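브룸우드 셀 (Brumwood cell)

브룸우드 셀은 탁상 작업용 로봇 팔 한 대와 평행 그리퍼, 흰 책상 하나로 이루어진 소형 시뮬레이션 작업 셀이다. 클래소프(Clatthorpe) 위키의 장비 항목이고, 제가 이 셀을 맡아 돌보고 있어서 말투가 좀 수다스러운 건 양해해 주세요. 딱딱하게 쓰려고 두 번 시도했다가 두 번 다 포기했거든요!

개요

팔은 프랑카 에미카(Franka Emika)이고, 책상 위에 놓인 작은 물건을 집어 옮기는 과제에 씁니다. 장면 파일 이름이 브룸우드라서 셀도 그냥 그렇게 불러요. 원래는 트릭빌(Trirkville)이라는 더 큰 장면의 한쪽 구석이었는데, 불러오는 데 시간이 너무 걸려서 제가 떼어 냈습니다. 떼어 내면서 벽 재질이 몇 개 깨졌고 그걸 고치느라 저녁을 꽤 날렸죠.

구성과 설정

셀을 새로 띄울 때 저는 늘 베이스 좌표부터 봅니다. 책상과 베이스는 서로 다른 기준점에 묶여 있어서, 한쪽만 옮기면 팔이 엉뚱한 높이로 내려가요. 예전에 책상 높이를 8밀리미터 올려 놓고 깜빡한 적이 있는데, 손가락 끝이 상판을 뚫고 들어가더니 물건이 죄다 튕겨 나갔습니다. 보기엔 재밌었지만 그날 기록은 전부 버렸어요.

물리 계산은 1000헤르츠로 돌립니다. 더 낮춰도 팔 자체는 멀쩡하게 움직이는데 얇은 물건을 잡을 때 접촉이 떨려요. 카드처럼 납작한 물건이 특히 까다롭고, 돌판 같은 블록은 세워 두면 기울기에 따라 손가락이 닿는 자리가 달라집니다. 마찰값은 물건마다 따로 적어 두세요. 한꺼번에 같은 값을 넣었다가는 나중에 뭘 고쳐야 할지 못 찾습니다(제 얘기예요).

그리퍼 점검

그리퍼 점검은 이렇게 합니다. 우선 손목을 상판 위로 내리고 손가락을 아래로 향하게 둔 뒤, 살짝 벌린 상태에서 멈춥니다. 그 자세에서 양쪽 손가락 위치를 읽어 두 값이 같은지 봐요. 다르면 대개 모델 파일의 관절 연동 항목이 빠진 겁니다. 다음으로 끝까지 닫고, 다시 벌리고, 손목을 90도 돌려 한 번 더 합니다. 귀찮아도 돌린 자세까지 꼭 해 보세요. 충돌 형상이 비뚤어진 건 돌려 봐야 드러나더라고요.

점검용 궤적은 데커(Dekker)라는 스크립트에 들어 있습니다. 한 바퀴에 115초가 걸리고, 중간에 멈추면 처음부터 다시 돌려야 해요. 이어서 돌리는 기능은 만들다 말았습니다. 언젠가는 하겠죠...

고장과 수리

제일 흔한 고장은 손목 근처에서 팔이 부르르 떠는 증상입니다. 처음엔 제어 이득이 너무 높은 줄 알고 계속 낮췄는데, 그랬더니 팔이 축 처지기만 하고 떨림은 그대로였어요. 원인은 플랜지와 그리퍼의 충돌 형상이 살짝 겹친 것이었습니다. 두 부품 사이의 충돌 검사를 꺼 주니 바로 잠잠해졌어요. 비슷한 증상을 만나면 이득값은 건드리지 말고 겹침부터 확인하는 걸 권합니다.

또 하나는 초기화 때 물건이 책상 밑으로 사라지는 문제입니다. 물건을 상판에 딱 붙여 배치하면 생겨요. 조금 띄워 놓고 떨어뜨리면 괜찮습니다. 2월 16일 판부터는 이 간격을 기본값으로 넣어 두었고, 초기 배치 288개를 전부 다시 돌려 확인했습니다.

관리

저는 장면 파일을 고칠 때마다 데커를 한 바퀴 돌리고, 같은 시점에서 렌더링을 한 장 뽑아 지난번 것과 나란히 봅니다. 숫자만 보면 놓치는 게 있어요. 물건이 살짝 돌아가 있거나 팔꿈치가 반대로 꺾여 있는 건 눈으로 볼 때 훨씬 빨리 잡힙니다. 카메라 시점은 바꾸지 마시고, 정 바꿔야 하면 옛 시점도 파일에 남겨 주세요.

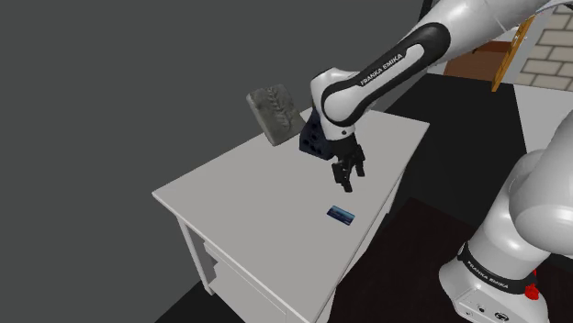

남은 일은 조명 설정 정리입니다. 지금은 값이 파일 두 군데에 나뉘어 있어서, 한쪽을 고치면 다른 쪽도 손으로 맞춰야 해요.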